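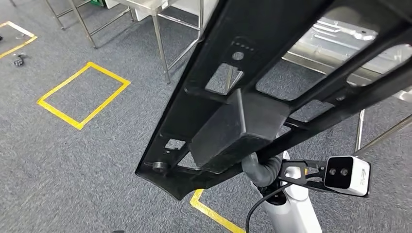 展示厅地面一侧:黑色模塑板件,右上窗口内可见冲压不锈钢表面,地毯上贴有黄色标线。

本网站使用 Cookie 以保存阅读设置。继续浏览即表示您同意我们的 Cookie 政策。 接受 仅必要项

Sisby 结构件展示厅参观记录

参观日期:2023年8月19日
接待方:Sisby 结构件部,Els Van Loon
同行:Etornam Akolgo(Justley 项目,结构)
记录整理:本站编辑部

一、来意

Justley 项目的板件支承方案在七月做过一次内部评审,评审留下的问题集中在两处:大面积带筋模塑件在放置状态下如何支承,以及钢架和罩体之间的连接如何处理公差。图纸上的答案已经有两版,两版互相矛盾。Akolgo 提议先去看实物,再决定哪一版继续画下去。Sisby 的展示厅平时不对外,需要提前联系结构件部登记。我们登记的内容是“板件、框架及地面布置”,没有申请看生产线,所以本文不涉及成型设备、模具和焊接工序。

展示厅在 Promside 园区北侧,面积448平方米,由一间旧仓库改成。从园区门口步行进去,中间要经过一段装卸道,遇到叉车须在白线外等候。入厅前签到、领访客牌、换防滑鞋套。鞋套的松紧带偏紧,大码也偏紧,穿工作鞋的人建议自带。

Van Loon 先在门口讲了厅内的规定:可以靠近观察,可以用自己的卷尺和塞尺,不可以拆卸,不可以把任何物件压在样件上。拍照允许,尺寸数据如需引用要先经她确认。下文引用的尺寸都已确认过,没有确认的一律不写。

二、地面

先写地面,原因是我们在地面上花的时间比计划多。

厅内铺灰色细纹地毯,表面为细密的颗粒状纹理,绒面很低。黄色胶带直接贴在地毯上,有几段只是线段,有一段围成了矩形的框,框内留空。对习惯了环氧地坪的人来说,在地毯上贴标线有点别扭,Akolgo 第一个问题就是胶带能粘多久。Van Loon 的回答是看胶带的背胶和地毯的绒高,绒面低的可以用,绒面高的两周就翘边。她们试过几种,目前用的是布基胶带,到期整条更换,不做局部修补。局部修补的接头会先翘,翘起来的接头会挂住推车轮子。

胶带宽度没有统一规定。她们规定的是基准边:矩形框一律以胶带内缘为准,通道线一律以靠通道一侧的边缘为准。这条规定写在展示厅的布置说明里,我们抄了原句。Justley 的现场图一直以胶带中线为准,施工的人贴的时候又以外缘为准,误差正好是一个带宽。回去以后这一条要改。

标线与样件之间的净距,布置说明里给的是400毫米。我们用卷尺在厅内抽查了一个空位,量得的值与说明一致。需要注意的是,这个净距是人侧身站立观察用的,推车通过另有要求,两者不能混用。Justley 的旧图把这两种距离画成了同一种线型,看图的人分不出来。

地毯对支承脚有影响。硬质小脚垫压在地毯上,读数会随时间变化,刚放下时量一次,过一会儿再量,高度会低一点。Van Loon 建议放置后静置30分钟再量,并且把静置时间写进测量表。她们没有在脚下垫钢板,理由是钢板边缘会绊人。我们的意见是,如果测量的目的是比较两个板件的相对翘曲,地毯的沉降可以接受;如果要给出绝对高度,就应当换到平台上去做。这一点双方没有分歧。

另外记一条:地毯颜色对观察有利。黑色件放在深色地坪上,下缘的圆角几乎看不出来,放在灰色地毯上方,下缘轮廓清楚得多。拍照时也不必额外补光。

三、黑色模塑板件

这件板是当天看得最久的一件。板面大,黑色,整体为带筋的格栅结构,外圈有一道凸起的边,内部由横筋分隔,筋与筋之间是几个尺寸较大的通窗。从背面和侧面都能看清筋的走向。材料牌号没有对外提供,我们也没有追问。

外缘。凸起的外圈与横筋相接的部位是我们重点看的地方。大通窗的格栅件,面内刚度主要靠外圈,横筋的作用是把外圈拉住,一旦通窗过大,外圈在两道横筋之间会自己外鼓。判断方法很简单,用直尺靠在外圈上看缝。这件我们没有靠尺,原因是外圈有一段位置较高,靠尺的人要踮脚,Van Loon 不同意。只用眼看,不下结论。

下缘。板件下缘收成光滑的圆唇。圆唇的做法在 Justley 的两版图里都没有,两版都是直边加倒角。从搬运角度看圆唇要好一些,手套不会挂,绑带也不会被切。代价是定位:直边可以直接靠挡块,圆唇靠上去只有一条线接触,稍有转动就会滑。要用圆唇,定位就得挪到别的特征上去。

定位特征。靠近板件下方一角有一个圆柱形凸台,像一段短柱,也可能是紧固件的头部,旁边紧挨着一个小的矩形切口。我们在现场对它的用途有过讨论。Akolgo 认为这种“圆柱加方口”的组合适合做一主一副的定位,我认为两者离得太近,做主副定位力臂不够,更适合做防错。Van Loon 没有表态,她说样件的设计意图不在展示厅的资料里。所以这里只记录形状,用途留空。

上部安装区。板件中部偏上有一处不大的凹陷安装区,带一个圆孔,圆孔上方有一排很短的小点或小孔。小点是浅凹还是通孔,从我们站的位置分辨不出来,没有上手去摸。如果是通孔,成型时的芯子会很细,维护起来费事。如果只是浅凹,那就不值得讨论。这一条列入第七节的待问事项。

附着块。板件中部的底侧附着一个厚实的矩形黑块,表面平,棱边锐利,和周围带圆角的筋条放在一起对比明显。对支承方案来说,这类块体最先要考虑的是净空:支承面如果按板件下表面来设计,块体会先碰到。Justley 的第一版图把支承点均布在板件下方,没有给任何凸出物留空位,看过这件实物以后可以确定第一版在类似板件上行不通。第二版把支承点移到外圈,中间全部让开,方向是对的,但支承点之间的跨距偏大。

以上是对形状的记录。关于重量,接待方给了口头数字,但没有同意引用,此处从略。

四、窗口后的不锈钢面

板件右上的通窗后面能看到一片冲压不锈钢,表面光亮,有凸起的筋和圆形的凹陷,顶灯的反光很强。从通窗里看进去只能看到局部,整片钢面有多大、边缘如何收口,看不全。

反光是这里的主要麻烦。冲压筋的高度用眼睛估很容易估错,光线沿着筋的斜面走,高光的位置并不是筋的最高点。Akolgo 换了两个站位,对同一道筋给出了两个差得不少的估计值,最后两个都划掉了。在亮面金属上量特征高度,要么喷显影剂,要么用接触式量具,展示厅里两种都不允许,就不要硬量。

黑件叠在亮面钢件之前,对目视检查还有一个附带影响。通窗边缘被背后的高光衬得很亮,毛边会显得比实际严重。厅里备有一块灰色硬纸板,需要检查窗口边缘时可以插到后方挡光。纸板很旧了,边角起毛,插的时候要留意不要刮到钢面。

塑件与金属件之间的间隙,Justley 的图上给的是等间隙。冲压面有筋有凹陷,等间隙只能是名义上的,真实间隙随位置变化,应当标注最小间隙及其所在位置。这个意见 Akolgo 在内部评审时就提过,当时没有被采纳,理由是标注太繁。看过实物以后,我支持改。

五、蓝色钢架

钢架为亮蓝色,方管焊接。上方有一根水平梁,下方另有一根水平梁,两根梁之间由立柱相连,中间有一根斜撑,从下梁斜向上走,与梁和立柱围成三角形。结构形式很普通,值得写的是几个细节。

焊接节点。节点处有细小的反光。我们一致认为这样的节点没有打磨到平,也没有必要打磨到平。Justley 的采购规范里要求所有外露焊缝打磨平整,这条是从柜体规范里搬过来的,用在钢架上只增加工时,磨过头还会减小焊脚。建议拆成两条,柜体一条,钢架一条。

斜撑。斜撑只走一个方向。单向斜撑在一个方向的侧向力下受拉,在另一个方向下受压,截面要按受压校核。Akolgo 当场用计算器算了一遍长细比,用的是假定尺寸,所以结果不写在这里。他的看法是,厅内使用条件下单向足够,搬运过程中钢架会受到来自两个方向的推力,校核工况应当把搬运算进去。Justley 的计算书里没有搬运工况。

斜撑端部的位置也讨论过。理论上斜撑中线应与梁柱中线汇交于一点,实际制作中为了让开焊缝,端部往往会偏出来一段,偏心产生的附加弯矩由立柱承担。偏心多少可以接受,各家的说法不一样。供货方 Kalogeropoulos 给 Sisby 的制作说明里有一张偏心限值表,Van Loon 让我们看了,不可以带走。表格按管径分档,档位划分比我们用的要细。

方管端口。端口是否封堵,对室内使用影响不大,对清洁有影响。敞口的方管里会积灰,碎屑掉进去也取不出来。厅内的做法是在验收时逐个检查,缺的补上。这条可以直接抄进 Justley 的验收表。

颜色。亮蓝色漆面对标线的识别没有干扰,黄色标线和蓝色钢架在同一视野内区分得很清楚。如果 Justley 坚持用黄色钢架,标线就要换颜色。此前没有人把这两件事放在一起考虑过,钢架颜色由一个组定,标线颜色由另一个组定。

立柱间距。Sisby 的布置说明里,标准钢架的模数为400毫米,立柱位置一律落在模数上。与第二节的净距数值相同,Van Loon 特别说明两者没有关系,新来的人常常以为有关系,然后推出一些奇怪的结论。

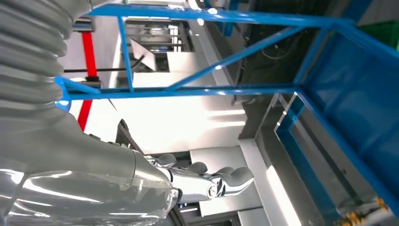 六、罩体与钢架的连接

钢架的一侧连着一个大的箱形罩体。罩体的板壁为深蓝色,边框颜色浅一些,下部框内装有一块板,透明或带反光,隔着它隐约能看到灰色的面。罩体内部不在登记的参观内容里,没有打开。

连接处的问题和第一节里说的公差有关。钢架是焊接件,焊后变形不可避免。板壁类罩体的尺寸由折弯和下料决定,重复性比焊接件好。把两者刚性连在一起,变形就会由比较软的一方吸收,通常是板壁,表现为门缝不匀或者嵌板框发斜。

常见的处理有几种。一种是在连接位置留长圆孔,装配时调整后拧紧。一种是加垫片,逐点垫到位。还有一种是先把钢架放到位、调平,再现场配钻。Van Loon 倾向于垫片,理由是可以追溯,每个点垫了多少写在表上,下次拆装照表恢复。长圆孔拧紧以后没有记录,拆开就丢了。配钻的问题在于两个件从此成对,单独更换任何一个都要重新来过。

Akolgo 倾向于长圆孔。他的理由是现场人员不会认真填垫片表,填了也会和实物对不上。两个人就这个问题谈了很久,中间 Van Loon 去取了一份旧的垫片表来看,表上有三处涂改,其中一处没有签名。我的意见是,Justley 的装配次数少,装配人员固定,用垫片表没有太大风险。等到以后要在多个地点装配,再讨论长圆孔。

嵌板框。透明类嵌板装在钢制边框里,热胀量和边框不同,四周要留伸缩缝,压条不能压死。具体缝宽要看材料和嵌板尺寸,这里不给数。接待方提醒,冬季安装的嵌板到了夏季最容易出问题,表现为中部拱起,反光变形,有时候从反光里比从缝隙里更早看出来。检查时站远一点,看灯在嵌板上的倒影是不是直的,比贴近了看缝有效。

深浅两种蓝色。浅色边框配深色板壁,在外观上把框和板分开,装配误差不那么显眼。如果框板同色,缝隙不匀一眼就能看见。这是外观上的做法,不解决任何结构问题,但对验收争议有好处。Justley 的外观图用的是单色,可以考虑改。

接地与静电。地毯上走动会带静电,钢架和罩体如有接地要求,应在漆面上留出裸露的接触点,漆膜不导电。厅内的做法是在登记表里给每个接触点编号,定期测电阻。我们查看了登记表的格式,没有看数值。

七、文件和标识

展示厅的文件分两层,一层是布置说明,一层是样件卡。布置说明写地面、净距、标线基准、照明和清洁。样件卡写来源、入厅状态、搬运方式和禁止事项。设计意图和材料数据不在厅里,属于另外的部门。这样划分的好处是展示厅可以自行更新自己的文件,不必等别的部门会签。缺点也明显,来访者问到设计问题,接待的人只能说不知道,或者转过去问,我们当天提的问题里有相当一部分就是这样转走的。

样件卡里“搬运方式”一栏写得很具体:几个人抬,手放在什么位置,哪些位置不能受力,中途能不能放下。带大通窗的板件,通窗边的横筋看上去很像把手,第一次搬的人几乎都会去抓。样件卡对此有一条单独的禁止说明。Justley 的搬运说明只写了“两人搬运,轻拿轻放”,等于没写。

清洁一栏也有可用的内容。黑色模塑件用微湿的无绒布擦,不用酒精。不锈钢亮面顺着一个方向擦,不打圈。漆面钢架随地面清洁一起做。地毯吸尘时吸头不要从胶带端部横着过,要顺着胶带走。最后这一条看起来琐碎,Van Loon 说胶带提前翘边多数是吸尘吸出来的。

待问事项如下,已于参观后交给 Sisby 结构件部,收到答复后补在本文末尾:
- 板件上部安装区的短排小点,浅凹还是通孔。
- 圆柱形凸台及相邻矩形切口的用途,是否参与定位。
- 底侧矩形块的连接方式,是否可拆。
- 窗口后不锈钢面与板件之间的最小间隙位置。
- 钢架斜撑的校核是否包含搬运工况。
- 罩体与钢架之间采用的连接形式。

八、对 Justley 图纸的修改意见

按讨论结果整理,责任人由 Akolgo 分配。

1. 支承方案采用第二版,第一版停用。第二版需增加中间支承,位置避开底侧一切凸出物,并在图上画出避让范围。
2. 现场图标线一律改为以内缘为准,图例中写明。观察净距与推车通道使用不同线型。
3. 板件下缘如改为圆唇,定位基准同时改到独立特征上,不得以圆唇靠挡块。
4. 塑件与冲压件之间取消等间隙标注,改标最小间隙和位置。
5. 焊缝外观要求按柜体和钢架分开编写。
6. 钢架计算书补充搬运工况,斜撑按受压校核。
7. 钢架与罩体连接暂用垫片,附垫片表,涂改处必须签名。
8. 搬运说明重写,参照样件卡的栏目。
9. 钢架颜色与标线颜色由同一组确认。

其中第1条和第6条影响材料用量,需重新询价。上一版询价里方管总长报的是400米,这一数字含了第一版方案的支架,不能沿用。

九、其他

厅内照明为顶灯,亮度足够,但对亮面件不友好,前面已经写过。建议带一支手电,斜着打光看黑色件上的缩痕,比顶灯下容易得多。手电不要对着别的来访者。

参观全程比预约时间长,Van Loon 没有催。想去的读者请通过 Sisby 结构件部登记,登记时把要看的内容写清楚,写得越具体,对方准备得越充分。我们只写了“框架”两个字,结果制作说明是临时找出来的,等了一阵。

园区食堂对访客开放,刷访客牌结算。停车位在东侧,靠装卸道的那几个不要停。

相关内容
Justley 项目评审纪要(七月):支承与连接
Promside 园区访客须知(更新版)
方管钢架焊后变形的测量办法
地毯地面上的标线:胶带选用与更换
Kalogeropoulos 钢架制作说明读后
垫片表怎样填写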